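Butcher block top: oil it or seal it? And the faint ring

Karkik Home Forum > Kitchens > Counters and Tables

Thursday, September 19, 2019

pellegrini_jr wrote:
Long post, sorry in advance! I bought a butcher block top secondhand (light wood, long parallel strips, paid 65 bucks for it) and put it on a base I already had. It's going to be our everything table, so homework, rolling dough, gluing stuff back together, you name it. I sanded it down over the weekend and now I'm stuck on the finish. Mineral oil or one of the hard sealers? My brother-in-law swears by Tranex and says anything else is a waste of a Saturday. I have kids and they put cups down wherever they feel like it.

oakandashes wrote:
Oil, every time. Mine has had nothing but mineral oil and when it gets ugly I sand the ugly part and oil it again. You can't spot fix a hard finish, you end up redoing the whole top and hating your life.

mudroom_mel wrote:
Gotta disagree with oakandashes. Oil is lovely if you're the kind of person who remembers to oil things. I am not! I had an oiled top in my last kitchen and it was gray around the sink in 3 months. If it's a craft table and you aren't cutting food on it, seal it and go live your life.

pudon_pete wrote:
Depends on the wood and how much you baby it. Mine's pale with fine dark grain lines, same kind of long strips the OP is talking about. Picture of the top so you can compare the color: 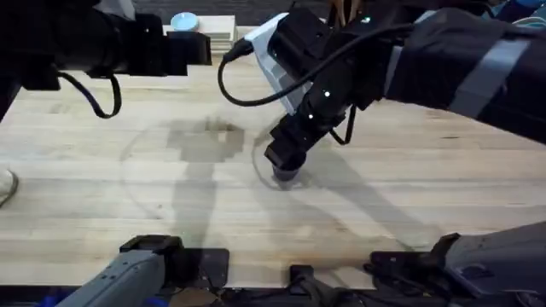
4 replies down from the top and already a fight, I love this place

oakandashes wrote:
Nice color on that one, Pete. What's the big circle, though? I can just make out an outline to the left of that little dark cylinder, and the wood has a different sheen there. If that's a ring in the finish you want to deal with it before it sets in.

mudroom_mel wrote:
Looks more like something clear lying flat on the wood to me, a round sheet or a disc maybe. It's a really big circle for a cup ring. What on earth kind of cup are you drinking from, oakandashes?

oakandashes wrote:
A stock pot leaves a big ring. Ask me how I know. But ok, could be a sheet, it's faint enough that I wouldn't bet on it either way.

pellegrini_jr wrote:
Wow, that's very close to mine! Mine is maybe a bit more yellow. Good to see how pale it can stay. Mel, you've got me leaning toward sealing, but I do want to roll dough straight on the wood... does that change your answer?

mudroom_mel wrote:
Ugh, yeah, a little. Get a pastry mat? I have one that lives rolled up on top of the fridge and I use it for pie crust in December and then forget it exists.

pudon_pete wrote:
If you're going to work dough right on it, I'd go with oil and wax. Put on a thin coat, let it sit overnight, wipe off whatever didn't soak in, then do it again. Stop when it quits drinking. And do the underside too or it can cup on you. People skip the underside and then they come on here asking why their table rocks.

oakandashes wrote:
Seconding the underside. See, Pete and I agree on something.

pellegrini_jr wrote:
Ok, oil and wax it is, and I'll let my brother-in-law sulk. Does anybody know if I need to go finer than what I've sanded to already? It feels smooth going with the grain but kind of fuzzy the other way.

mudroom_mel wrote:
Wipe it with a damp rag, let it dry, then hit it lightly with fine paper. Takes care of the fuzz. Still think you should seal it!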